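Sorting out the ridged bowls

June 18, 2026

I've been putting off the kitchen shelves for a long time. We moved the tall cupboard out of the hallway, which left me with one open shelf above the counter and one deep drawer, and the bowls had to go somewhere. I finally did something about it.

First I got all of them out. I own more bowls than two people need. Most came from my aunt, a few came from a shop called Stiser that used to be near my old office, and some I can't account for at all. The glass ones went straight into the giveaway box. They stack badly and I never reach for them.

The ones I kept are ceramic with ridges around the outside. I like them because they don't slip when your hands are wet. They also hide scratches from the spoon drawer better than a smooth glaze does. The downside is that food gets into the grooves. If you leave oatmeal on the outside of one overnight you'll be going at it with a toothbrush in the morning.

Before putting anything away I tip each bowl and check the inside. I use them as catch-alls all over the apartment, so they come back to the kitchen with things in them. Over the years I've found keys, a dead battery, rubber bands and a receipt from Pratar for $102 that I needed for a return and had already given up on. 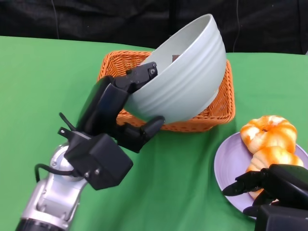 The sage green bowl, with a small dark brown piece still in it.

I thought about a proper rack for the drawer. Wálter Echeverri, who lives upstairs and built most of his own kitchen, told me to get the peg kind, where you move the pegs to fit whatever you have. I looked at a few. The one I liked was $90, and that's more than I paid for all the bowls together. I measured the drawer anyway and wrote it down for August, when I usually get some money back from the building.

For now I'm using baskets. A basket slides on the shelf, so you can pull the whole thing toward you and see what's in the back. It also gives a little when a bowl goes in too hard. A wire one would be easier to wipe, but I had wicker already and it was free.
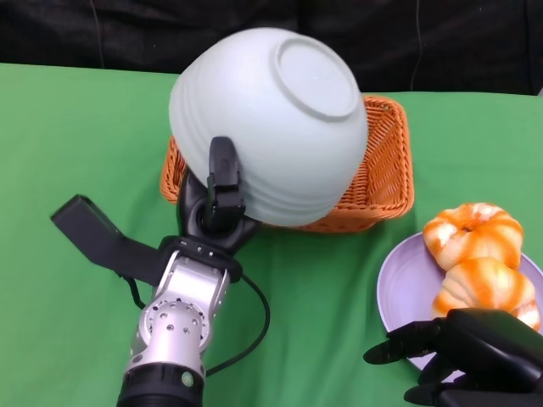 I store bowls upside down if they're going on the open shelf. Dust was the main problem with the old setup, and a bowl that sits right side up for a month has to be washed before you can use it. Turned over, the only part that gets dusty is the foot. The ones we use every day stay right side up in the drawer.

Stacking is the other thing. I don't go higher than three with ceramic. I used to put a paper towel between each pair and gave that up after a week, because the towels ended up all over the counter every time somebody wanted cereal. A circle of felt works better and stays where you put it.

The mugs are still in a box under the table. I'll get to those after the spice jars.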